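Nenel Gripper Kit: Review Recordings

README, version 2
18 Dec 2024

What this is

Recordings we made while deciding whether to buy more of the Nenel gripper kit. We bought one kit at the ordinary price, put it on the arm we already had at our Pevbridge workshop, and used it from August onwards. The set is shared so that other small workshops can check our opinion against the footage before they spend anything.

It is not an endorsement. The seller, Killanik, did not pay for the work and has not approved this text. We sent them a draft and got back a brochure.

What the kit claims

The leaflet says the kit is "ready for any tabletop task in minutes". We don't know what any tabletop task means and the leaflet doesn't say. Fitting took us an afternoon, most of it spent on a cable that was too short and a setup guide written for an earlier wrist plate. Once fitted, it did open and close when told to, and we'll give it that.

The leaflet also shows a gripper picking up an egg. We have not tried an egg.

Contents

78 episodes of pick and place on a white table, all driven by hand by one of 2 operators. Each episode has wrist video, finger opening, arm joint positions and a one-line instruction in plain English. The longest episode is capped at 2000 steps. Anything that ran over was stopped there and marked as failed, even when the operator swore it was nearly done.

Folders:

episodes/ - one folder per episode, numbered in recording order
notes/ - operator notes, typed up as written, spelling included
checks/ - the scripts we used to look for dropped frames
labels.csv - instruction, outcome, operator

The outcome column takes one of three values: done, failed, unsure. We kept "unsure" because the wrist view often can't tell you whether a thing was put down properly or just let go of. Please don't fold it into "done" to get a nicer number. Killanik's own success figures don't mention a third option, and we would like to know where those episodes went.

How it was recorded

The objects are toy food and small blocks, with some toy tableware. They were moved about by hand between episodes with no fixed plan, so don't treat the layouts as random in any proper sense. Operators tended to put things where they were easy to reach. We noticed this too late to fix it.

Lighting was whatever the workshop had on. Shadows from the gripper fall on the table in a good many frames, and a model may well learn to use them.

Sample wrist view

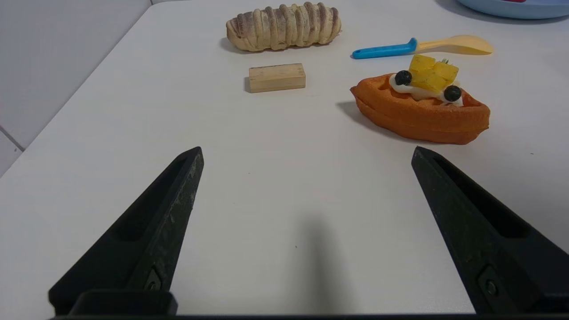
Wrist camera, fingers apart above the table, with the bread roll, block, spoon and topped waffle ahead.

The view is the part of the kit we have the fewest complaints about. Both fingers are in sight, and so is the gap between them, which helps when lining up on something as small as the block. It helps less near the top of the picture, where a plate can be mostly out of view. If your task ends on a plate, budget for a second camera. The kit does not include one.

Known problems

- Clock drift between the video and the joint log. Version 2 corrects it with the Agbenyega alignment script, which is in checks/. We trust the result for slow moves and not much for fast ones.
- 3 episodes have the wrong instruction text. They are flagged in labels.csv and left in.
- Finger opening is reported by the kit's own controller. We had no separate way to measure it.

Would we buy another?

Not at the current price, and not on the strength of the leaflet. We'd look again if the guide matched the parts in the box.

Use

Free for any purpose. If you quote our results in sales material, quote the failures as well.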